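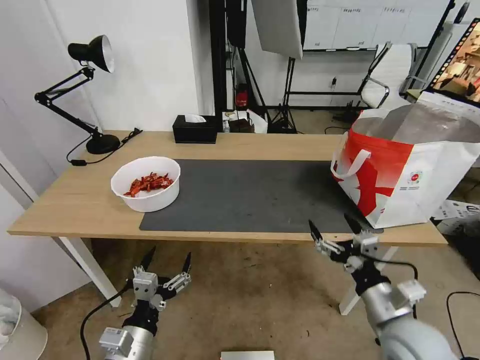

Packing a Shopping Bag
Apr 5, 2026 – by the Selmont Kids page
Filed under: How We Do Things

A bag works best when heavy things go in first. They sit at the bottom and keep the bag steady. Bottles should stand up straight.

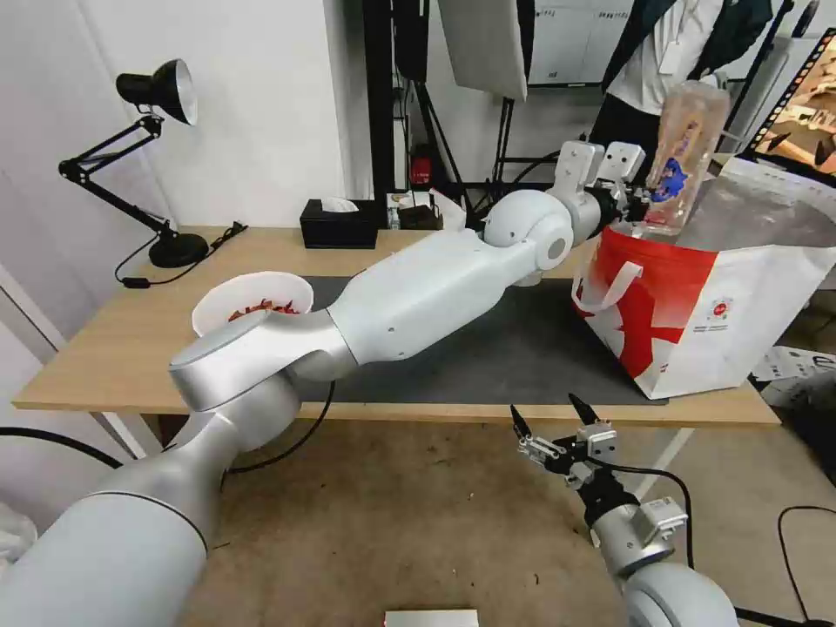
A bottle held upright over the bag's opening.

Light or soft food goes on top – a potato can squash it. Flat trays need room to lie level.

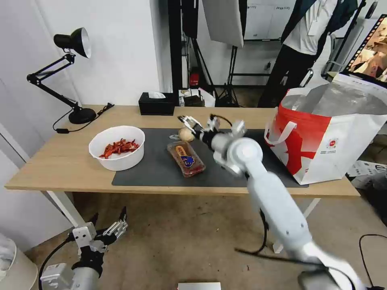 Dried chilies weigh very little, so they can wait until last. Wash your hands after touching them.

2 comments | 35 shares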